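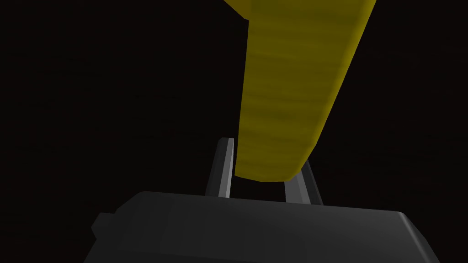

Keeping a hookah clean at home

This site uses cookies to remember your settings. By continuing you accept our cookie policy.

Most complaints about harsh or stale smoke come down to cleaning. The water gets changed, the bowl gets wiped, and the rest is left for months. None of the work below is difficult, and a full clean takes less than an evening if you have the brushes to hand.

After every session

Empty the base while you are still up. Water left overnight leaves a brown ring that is far harder to shift the next day. Rinse the base with lukewarm water, never hot, and stand it upside down on a folded tea towel. Take the hose off and blow through it. Make sure the charcoal is completely out before it goes anywhere near the bin – a metal tin with a lid is best for this.

The base

For a cloudy glass base, use two tablespoons of bicarbonate of soda and a good splash of white vinegar. Wait for the fizzing to stop, top up with lukewarm water and leave it for an hour. Work round the shoulder with a bent bottle brush. The long Essien brush reaches the bottom of most bases, though the bristles flatten after a year or so.

Painted or gilded bases should only be treated on the inside. Vinegar will take the shine off gold trim, so pour it through a funnel. 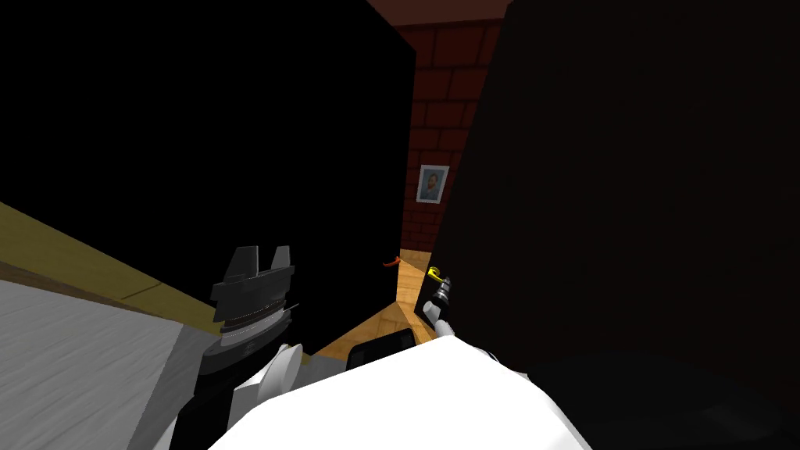
Coarse salt can be used on stubborn rings. Put in a handful with a little water and swirl it for a minute, then rinse until no grains are left. Do not use salt on acrylic, which scratches.

The stem

Run water down the stem from the top and push a stem brush through from both ends. A few drops of lemon juice on the brush will deal with most old flavours. Take out the ball bearing from the release valve first and put it in a saucer, well away from the plughole. Brass stems need drying straight away. Ours is a Clasero with a narrow neck, and it has to be hung up or the water sits in the joint.
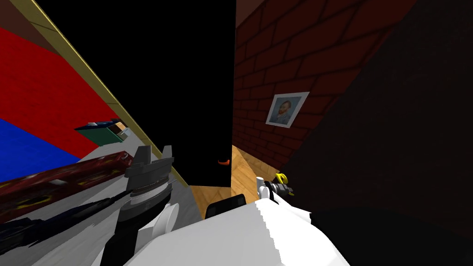 The hose

Check whether yours is washable before you do anything. Silicone hoses can be rinsed under the tap and hung over the bath. Older leather-covered hoses usually have a wire coil inside that rusts, and these should only be blown through and tapped out. A Stidico silicone hose will fit most ports with the grommet supplied.

Clay bowls

Unglazed clay should be soaked in plain water and scrubbed with an old toothbrush. Keep washing-up liquid away from it, as it soaks in and you will taste it. Boil the bowl for 5 minutes if the syrup has baked on, and let it cool in the pan – a hot bowl under a cold tap will crack.
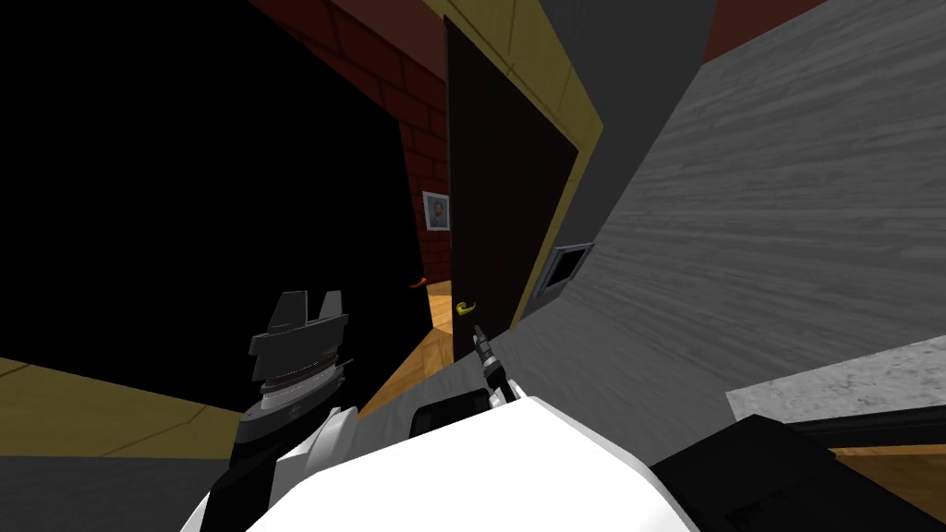

One reader writes that she gave up on boiling altogether and leaves her clay bowls overnight in water with a spoonful of bicarbonate, changing the water once before bed. She adds that grommets last longer with a wipe of glycerine every few weeks.

Last updated: 28th September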